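Monday, typing this on the train back, battery at 16 percent so quick notes on the Steritz open day before I forget it all.

Got there late, parking a mess. Badge desk ran out of lanyards. Someone said 1,604 people signed up, felt like all of them were in the hallway. Coffee fine. Skip the intro talk if you go, it's the same slides that are on the website.

**Hall 1, Zustell.** Parcel sorting. Loud, fast, no real surprises. They quote 954 parcels an hour on the small line, I didn't stand there long enough to check. Nice guards on the belts, easy to open for cleaning. Took the leaflet. Lost the leaflet.

**Hall 2, Lasa.** The kitchen table demo, what I came for. Black arms, toaster, two slices of toast, a plate, fake fruit on a green checked cloth. Small setup, big crowd, had to lean over a guy's backpack.

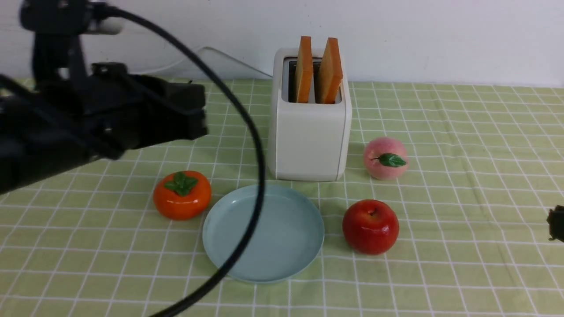

Asked about training. The woman at the table said they used 70 recorded runs for the toast task, which sounded low to me. Apparently more for the fruit. She wouldn't say how often it drops things, just "less than in spring." Fair enough.

Bread is a good test I think. It's soft, it crumbles, squeeze too hard and you have a mess. Also the slots are narrow so the angle matters. Our own gripper at work would flatten teh thing. Want to ask them what finger pads they use, forgot to.
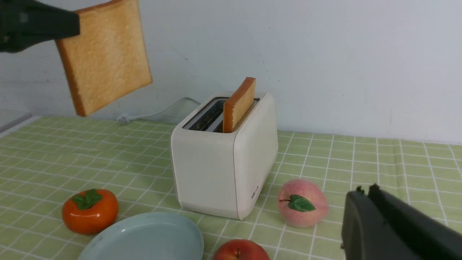
Slower than a person, by a lot. Didn't bother me. What I'd want to know is what happens with a different toaster, or a cloth with no grid on it. Asked, got a "we're working on it." Price also "come talk to us in October."

**Kaushik** had the corner booth, calibration software. Only five minutes there. Good docs, free trial, worth a proper look. Told them I'd email.

Missed the lab tour, it left at 2 and I was still in the sandwich line. If anyone from our group goes next year, sign up for that first thing, it fills up. And bring earplugs for Hall 1, there werent any at the door.

Train's pulling in, rest of my notes are on paper.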